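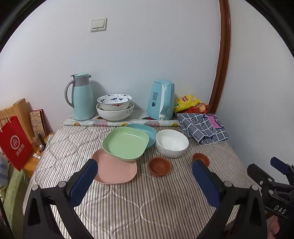

Gripper camera view, green plate on top of the blue and pink ones

Edell Community > Manipulation > Perception and planning

Segmenter merges overlapping plates, planner then grasps at the seam

Lucyna Rutkowska
Posted June 15, 2023

Hi all! I'm writing the perception side of a table-clearing pipeline and having a great time with it, apart from one thing. We record with hand-held grippers, run each frame through the Stavico segmenter, pass the masks to Kurek for tracking, and Coltach turns the tracks into a pick order plus grasp candidates.

For separate objects it's lovely. The deep white bowl to the right of the plates gets a clean mask nearly every time, and so does the green jug at the back. The plates are another story. The light green one lies over both the light blue and the pale pink one, and what I get is one of these:

- one mask for all three
- green correct, with blue and pink joined into a single object that has a green hole in it
- green correct, pink correct, and the blue plate reported as a thin crescent

In the first two cases Coltach puts grasp candidates along the line where two plates meet. I went through 624 frames by hand and 400 of them had a bad mask on at least one plate, so this isn't a rare hiccup. The colors look completely different to me, but they're all pale, and I suspect the model sees three washed-out rounded squares as one thing.

Second problem, maybe related. I fit the support plane from depth before segmenting, and the striped cloth is quilted, so the surface has puckers all over it. If I tighten the inlier threshold I lose chunks of cloth, which then show up as tiny objects. If I loosen it, the low plate rims get swallowed into the plane.

What I've tried so far: raising contrast before inference (a bit better), a larger input size (slower, same result), and a minimum mask area to get rid of the cloth blobs (works, but it also removes the blue crescent, which I need).

Is there a sensible way to get the stacking order out of this? I'd be happy with just "green first" as long as it was reliable. I can share configs.

benchtop_orla

Ooh, I love this kind of scene. I'd split your problem in two and stop asking the segmenter for the order at all.

Start with the plane. A single global plane on quilted fabric will always fight you. Fit it loosely to get the orientation, then build a height map relative to it and subtract a heavily smoothed version of the cloth surface. Do the smoothing only on pixels outside your object masks or the plates will pull the surface up. The puckers mostly vanish, and the rims stand out again. I did this on a wrinkled blanket in February and it let me drop the minimum area filter completely, so your crescent would survive.

For the order, look at the shared boundary between each pair of masks. Sample height a few pixels to either side along that boundary and take the median difference. Whichever side is higher goes on top. You get a little directed graph: green over blue, green over pink. Blue and pink may or may not share enough visible boundary to compare, and that's fine, leave the edge out. Anything with nothing above it is pickable. Coltach accepts an external precedence list, so you can hand it the graph and let it re-plan after every pick.

One catch – if the masks are already merged there's no boundary to sample. So before the graph step, take any mask that contains a strong internal depth edge and split it there. Color helps too. Convert to Lab and cluster on a and b only, ignoring lightness. Pale green, pale blue and pale pink look nearly the same in brightness but they sit in quite different places in a/b. It's about a dozen lines of code and super satisfying when it works!

With hand-held footage you also have something a fixed camera doesn't: motion. Accumulate the pairwise votes over time in Kurek and only commit when they agree. I use the last 31 frames.

retrograde_pim

Have you masked your own fingers? Both of them are in view the whole time and the tip of the left pad overlaps the pink plate. Mine used to get glued onto whatever was behind them. Static polygon mask if your jaws stay open, otherwise drive it from the jaw width. Also the second gripper on the right needs its own class, you can't use a fixed mask for that one.

Newer Stavico model might just fix it, no idea.

Lucyna Rutkowska

Thank you both! The a/b clustering is in already and I'm delighted. On a quick set of 100 frames that used to come out merged, green separates from the other two in more than I expected, and the joined blue-and-pink mask is much less common. I haven't counted properly yet.

The finger mask was a good catch. I had one, but it was drawn for a narrower opening and missed the ends of the pads. Redrawn now.

Still open for me:

The clear patterned roll in front of the jug and kettle. Depth on it is full of holes and your smoothing step treats it as cloth, so part of it ends up in the background surface. For now I add its color mask to the exclusion region by hand.

The small reddish-brown bowl on the right, half behind the finger tip. Kurek drops the track and gives it a new ID once the finger moves, and all the votes reset.

benchtop_orla

For the bowl, there's an occlusion hold setting in the tracker config. Give it your finger mask as the occluder and it keeps the ID alive while the overlap lasts. The default hold is very short, so raise it a good bit.

For the roll I'd do what you're doing. Invalid depth inside a color region is a decent cue on its own, so you could flag those regions automatically and keep them out of the surface fit. I'd love to see your config if you post it – I'm about to try the same setup with glasses.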